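Teaching a Robot Arm to Lay a Table: Does the View from the Wrist Help?

Student project report, group 4
Supervisor: Catriona Drummond
Submitted 16 October 2019

1. Introduction

Our project was done in the robot laboratory of the Jidside programme. The task given to us was small: a robot arm should put a cup on a tray, next to a plate. For a person this takes two seconds. For our arm it was a whole summer, as most of the work was done in August.

The group before us, led by Pilar Acuña, had already trained a controller called Ila. It learns from demonstrations, which means that a person guides the arm through the task many times and the program learns to copy the movements. Ila used only one camera, fixed above the table. In the report of that group it was written that the arm often closed its fingers too early, beside the cup. They supposed that the arm itself was hiding the cup from the camera in the last part of the movement. Our question was therefore if a second camera, placed at the wrist, would make the grasp better.

2. Method

We recorded 702 demonstrations. All of them were made with the same table and the same plastic tableware, but the start position of the cup was changed each time. In one part of the demonstrations the cup stood already close to the tray, in the other part it was far away, near the border of the table. We also changed the position of the tray a little, so that the program could not simply learn one path by heart.

Two versions were then trained on the same demonstrations. The first version received only the picture from above. The second version, which we named Fetora, received both pictures. The training time and all other settings were kept equal.

The wrist camera looks forward between the fingers, so both fingertips are always in its view. At first we wanted to cover this lower part of the picture before training, as we thought it was useless. Catriona Drummond advised us to keep it, and we think now that she was right – the program can see the gap between the fingers and the object in the same picture.

A weak point is that the wrist camera sees only a small area. With the arm over the bare wood, the tray and the pink plate come into the picture only partly at the left, and the top of the mint-green cup is already outside. From such a position the program has to decide where to go with only the lower part of the cup to look at.

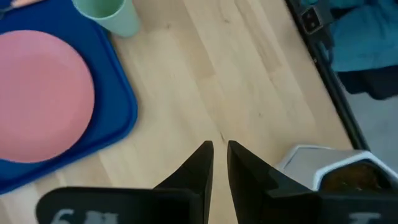
3. Tests

Each version was tested in 76 trials. A trial was counted as good if the cup was standing upright on the tray at the end and the plate was not pushed over the rim. If the arm did not finish in 20 seconds, the trial was stopped and counted as bad. The same start positions were used for both versions, marked on a paper plan which we put on the table before each trial and took away again.

4. Results

The version with one camera failed 22 times. With Fetora there were nine bad trials. In the first version most of the failures were of the type already known from Ila, with the fingers closing beside the cup. With the wrist camera this happened only twice.

The other seven failures of Fetora were of a different kind. The arm moved over the table, stopped, moved back a little and stopped again until the time was over. In five of these cases the cup was not visible to the wrist camera at the start. We believe that the program trusted the wrist picture too much, even when there was nothing useful in it, but we could not prove this with our data.

5. Problems during the work

The light in the room changed during the day, and the first demonstrations had to be made again – they are not included in the number above. We also lost two days because the clocks of both cameras were not set equal. This was solved with a small program from the Marchal group, who had the same trouble before.

6. Further work

It would be good to test a wider lens at the wrist, and to repeat the trials with a cup of another colour and shape. We would also like to let the arm begin from a higher position, where more of the table can be seen, and to measure whether the stopping disappears.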